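How We Teach Our Robot Arm in a Pretend Kitchen

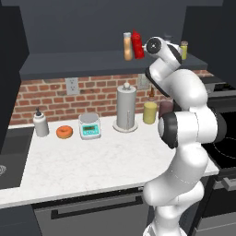
My friend Zsolt and I have been building a robot arm in the shared workshop at the end of my street. We named it Medve, which means "bear" in Hungarian, and it's about as graceful as a bear too! Before Medve tries anything new in real life, it gets to try it on the computer first. We use a program called a simulator, a bit like a video game where the rules about weight and bumping into things are as close to real as we can make them. Our practice kitchen has a sink, a stove, a brick wall and even a donut on the counter (sorry, you can't eat it). The job we care about most is up on the gray shelf, where the gripper has to get right up close to the red ketchup bottle without giving it a whack.

Now, you and I can grab a bottle while thinking about lunch. A robot arm needs a plan for every joint. Try this: hold your arm out straight and reach for something on a high shelf without bending your elbow. Hard, right? Now let your elbow bend, and then your wrist too. Each place that bends gives you more ways to get there, and the computer has to pick one that doesn't knock over the paper towels.

The first time I ran the shelf job, back in June, I let Medve try it 200 times while I ate a sandwich. It got the bottle 14 times. Fourteen! The rest of the time it grabbed air, or pushed the bottle over, or went for the wrong thing completely. But pretend bottles don't break, and you can put the whole kitchen back the way it was with one click. I wish my bedroom worked like that.

So we changed one thing and ran it again. We told the gripper to slow down for the last bit, the way you slow your bike down before the garage door. The next 200 tries gave us 44 good grabs. Still not great, but Zsolt did a little dance anyway.

The real Medve lives on a workbench and it's fussier. Its motors get warm, one screw keeps working itself loose, and real bottles can be slippery. We only let it move slowly, we keep our hands out of its way, and a grown-up stands next to the big red stop button. Last time it managed 10 careful reaches before that screw came loose again, so tomorrow I'm bringing the good screwdriver.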